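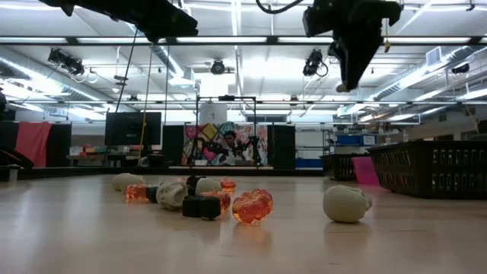
From: Vira Vakulenko
To: decorations list
Date: 01/09/2024
Subject: Re: Sorting and storing the small Halloween pieces

Replying to Adeel's message, quoted in parts. I have cut the bits about the hall booking, which belong in the other thread.

Adeel Virk wrote:
> The small stuff came out of the August clear-out in one heap: skulls,
> pumpkins and the black bits all mixed together. Before it goes back
> in the Dredgate crates I would like us to agree how it is sorted. My
> preference is by set, so that each table gets one bag and whoever is
> laying out does not have to think.

I would sort by colour and material first and make up the table sets afterwards. The cream skulls and the clear orange pumpkins do not store well together. The skulls have a matt surface that picks up marks from anything darker, and the black pieces are the worst for this. Two of the skulls from last year have grey smears along the jaw which did not come off with washing-up liquid. Fedir tried a pencil rubber on one and it lifted most of the smear, but left a shiny patch.

The orange pieces have the opposite problem. They are hard and glossy, and they scratch each other. A scratch hardly shows in daylight but is very plain once there is a light behind it, and a light behind it is how we use them. They should be wrapped one at a time. Tissue will do. Please do not use newspaper.

> How many to a table? Last year it was whatever was left in the box.

Four skulls, four orange, three black. I have tried this on a pale surface and it is enough. With a fourth black piece the middle of the group goes heavy, and on a dark cloth the black ones disappear in any case, so there is nothing to gain by adding more. We have 24 tables in the plan, of which 8 are the small round ones. The round ones can take half a set.

Layout notes, for whoever writes the card that goes in each bag:

Run the pieces in a loose diagonal, not a ring. A ring looks like a place setting and people put their glasses in it.

Put the biggest pumpkin near the middle, with a black piece right beside it. The orange reads much stronger next to black than next to cream.

One skull goes well out to the side on its own. Lay it down. They can be propped upright but they fall over when the table is knocked, and then they roll.

Do not line the faces up. Two skulls can overlap, one in front of the other, the front one leaning.

Leave gaps. The pieces throw a soft shadow on a pale top and a bit of reflection if it has any shine, and that is lost if they are packed tight.

> Do we need to buy more? Zoriana has a price from Skukon for a mixed
> tub of 1,599 pieces, which seems a lot.

It is a lot. It is also one tub size for all shapes, and the list she sent me does not give the split between them. If it is mostly black pieces we would be storing them for years. I would ask Brillonik for orange only, in whatever their smallest pack is. Orange is what we run short of, as children take them home. I have no objection to that but it should be allowed for in the order.

> Yevhen suggests gluing each set to a board.

No. The boards would not fit in the crates, and the round tables need a different arrangement from the long ones. If the worry is pieces going missing, a small dot of reusable putty under each is enough. Test it on one orange piece first and leave it overnight. The cheaper putty leaves an oily ring that shows through from the top.

For labels I propose one letter on the bag for the colour (C, O, B) and the crate number after it, in pencil on masking tape. The Schwaiger label maker is still out of tape and the cartridge costs more than it is worth for this.

Two points I cannot settle from here:

1. Whether the damp crate has been thrown out. If it has not, nothing should go in it.

2. Whether the skulls are to be washed before bagging. If so they need a full day on a rack, as water sits in the hollows and comes out later in the bag.

Fedir, can you answer the first? I will start bagging the orange pieces once I hear about the crate.

Vira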